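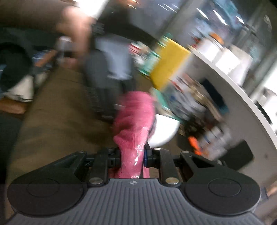 Attachment 1: pink cloth, white bowl, round table

Ticket: Cleaning cloths leaving fluff on crockery
Site: Sallcombe, staff kitchen
Opened by: Padmavathi D'Souza
Status: Open, with supplier

Padmavathi D'Souza, 10:40
Bowls dried with the new pink cloths come up with bits on them. I've had it on the white ones mostly, where it shows. Can we go back to the old cloths?

Harish Kurian, 11:15
Supplier (Mundotell) says the fluff is "normal first-use shedding" and stops after 2 washes. Please wash twice at 40 and retest.

Padmavathi D'Souza, 14:05
Washed twice. Still fluff. I don't know what "normal" is meant to mean for a thing you dry bowls with.

Harish Kurian, 14:30
Was softener used? They say softener makes it worse.

Padmavathi D'Souza, 14:38
No. We don't own any.

Nithin Amin, 15:20
Looked at the attachment. There's clear plastic round part of the cloth. Are we sure all of these were unwrapped before going in the machine? If not I wouldn't trust the wash result either way.

Padmavathi D'Souza, 15:31
The washed ones were unwrapped, I did it myself. The one in the photo is not from the washed lot.

Nithin Amin, 15:44
Fine, but then the photo doesn't show the fault. Can't see any fluff on that bowl and the table behind is a blur. Need a close-up of a bowl dried with a washed cloth, and one dried with an old cloth to compare.

Harish Kurian, 16:10
Mundotell now suggest a third wash. I asked where that figure comes from and got the same leaflet back. We've over 900 of these in the store, so I'd like an answer before any more get opened.

Action: Padmavathi to send both close-ups. Harish to ask for a return label. Old cloths back in use until then.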